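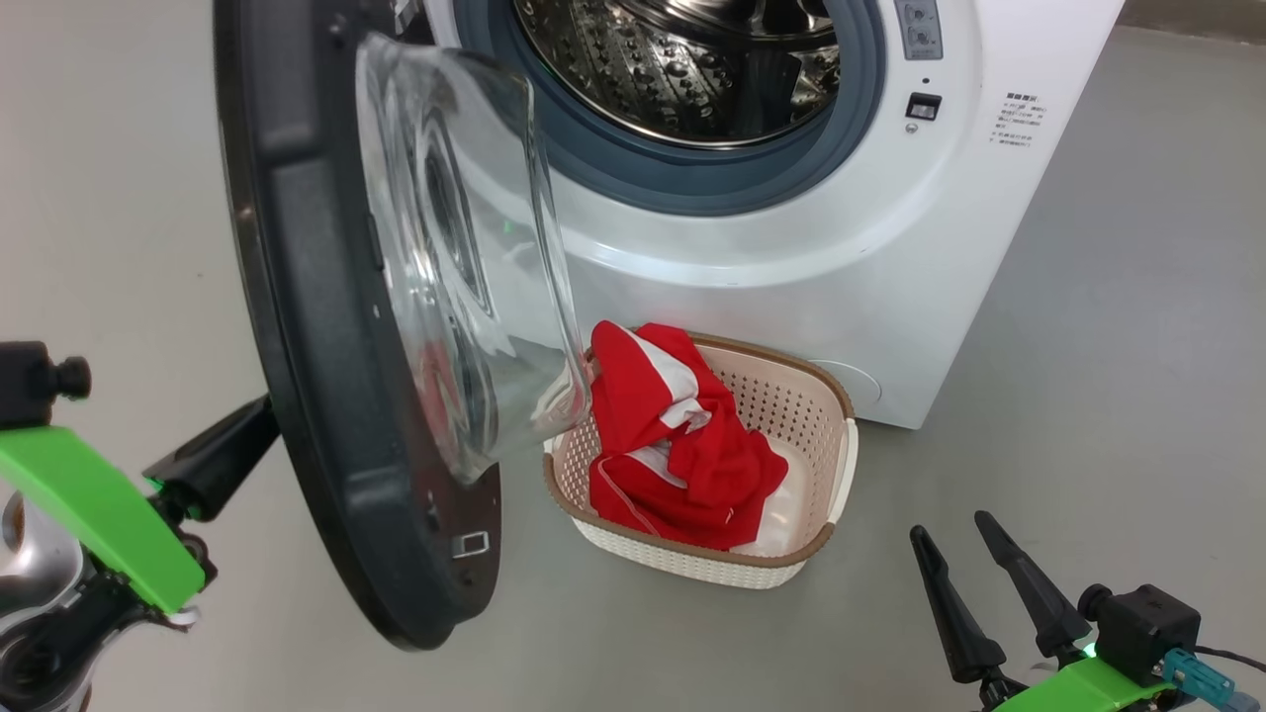 One of the practice nurses at Tasberg asked whether there was any point in talking to patients about dust mites at all, when most of them want a spray and want to be out of the door. I want to start the talk with that question and leave it open for a few minutes.

Opening. Thank the Comley group for the invitation. Say that I am covering dust mite allergy at home, in adults and older children. Asthma is a separate session after the break. Say again that none of this replaces a person's own prescription.

Slide 2. What people are reacting to. It is mostly protein in the droppings, plus bits of dead mite. The live mite does not bite and does not live on the skin. Patients often mix this up with bed bugs, so spend time on it. Mites feed on shed skin flakes. They take water from the air, so a damp room suits them and a dry one does not.

Slide 3. How it shows up. Stuffy nose on waking, sneezing in the first hour, itchy eyes, sometimes a dry cough at night. It tends to go on all year. In this area people say it gets worse in January, when windows stay shut and the heating is on. Ask the room if they hear the same. Wait for answers.

Slide 4. Testing. Skin prick or blood test. A positive test alone means the person is sensitized. It has to match the symptoms. Mention that antihistamines must be stopped before a skin prick test and that the clinic will tell the patient how long. Do not give a number from the stage.

Slide 5. Bedding. This is the main slide, so slow down.
Wash sheets and pillowcases every week. Hot water, 140 degrees Fahrenheit if the fabric allows. Cooler water takes out a lot of the allergen and leaves many of the mites alive. Dry everything fully before it goes back on the bed.
Covers for the mattress and pillow should be tightly woven and should zip all the way around. A cover that only sits on top like a fitted sheet does very little.
Soft toys: wash if the label says so. Freezing overnight kills mites but the allergen is still in the toy, so it needs a wash afterward. 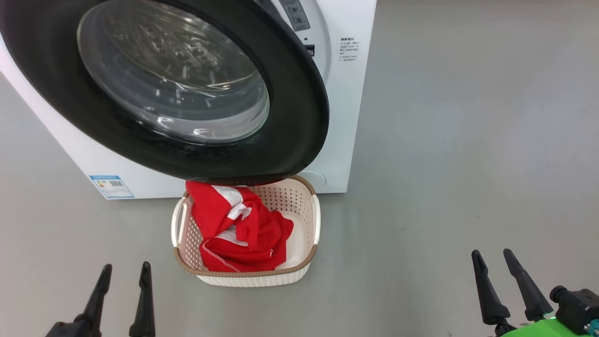
Read the care label before using a hot cycle. Wool and down often cannot take it, and people have come back to us annoyed about a ruined comforter. If the label says cold only, suggest a different comforter at the next replacement and a zipped cover until then.

Slide 6. Air and floors. Keep indoor humidity under 50 percent. A cheap meter is good enough. Vacuum with a sealed machine and a HEPA filter. The person with the allergy should stay out of the room while it is done and for a while after. Air purifiers: mite allergen is heavy and settles fast, so they help less than people hope. I will get asked about the Kofler unit. Answer: I have no objection to it, but buy the covers first.

Slide 7. The Derkumitz handout. We sent out 700 copies and got 100 reply cards back. That is a low return and I should say so. The commonest comment was that the list was too long. The new version has 15 lines on one side of the paper. Copies are on the table by the door.

Slide 8. Medicines, briefly. Nasal steroid spray, used every day and aimed slightly outward, away from the middle of the nose. Many people stop after 2 days and say it failed. It can take a couple of weeks. Non-drowsy antihistamine for sneezing and itch. Saline rinse with distilled or boiled and cooled water, never straight from the tap. Immunotherapy for people who are still miserable after all that, through a specialist.

Back to the nurse's question. My answer is yes, if it is kept to bedding and the spray. Ask for one change at each visit.

Questions. If time is short, drop slide 6. Comley need corrections to the handout by 4th May, by email or written on a copy and left at the front desk.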